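Rulledora Tabletop Sealer, Hiebert Finish

A clear sealer for stone and stone-look tabletops. Wipe on with a lint-free cloth, leave overnight. Sold by Jillbridge in 400 ml bottles and 2-liter cans. 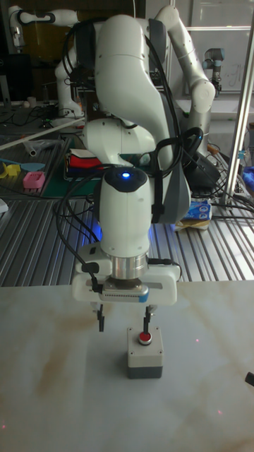 One bottle covers most kitchen tables with two coats. Keep it off oiled wood.

Clean with mild soap only for the first week.
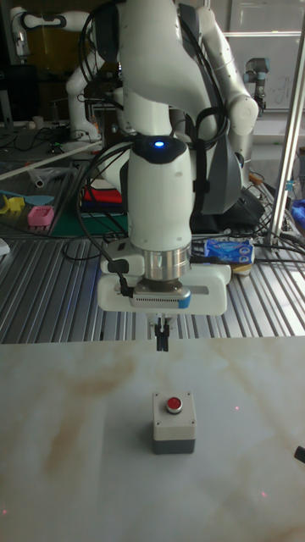

The finish is satin and dries clear. It suits pale surfaces best, and on a marbled white top like this one it won't yellow. For dark stone, order Drendum instead. Trade orders: Araba Owusu.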